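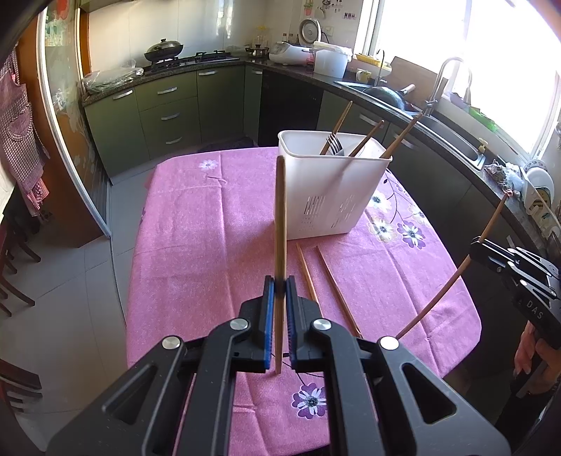

Getting to the Tuhumury coast path without a car?

2 min read

Posted by plirnus_walker
So I'm hoping to do the cliff stretch between Clovia and Tedano in October, and I don't drive. I can get as far as Clovia by train, but does any bus go out along the coast after summer? I'm fine with up to 18 miles in a day if I have to!

saltmarsh4000
I did it last fall. The coast bus quits at the end of September, so I took the inland one from Clovia station and got off at the Plirnus turn (ask the driver, there's no sign). It's a farm lane from there to the cliffs, pretty muddy, and then you just keep the sea on your left all the way to Tedano. Last bus back was 4 pm and I nearly missed it, so check the times posted at the station.

bootsandbiscuits
Just get a cab, way easier.

hedgehopper
I'd walk it the other way, with the wind behind you. Stay well back from the edge past the old chapel, the path's been moved inland there and my map still had it wrong.

Comments (2)

tidepool: Is the café in Tedano open in October?

saltmarsh4000: It was when I went, but cash only!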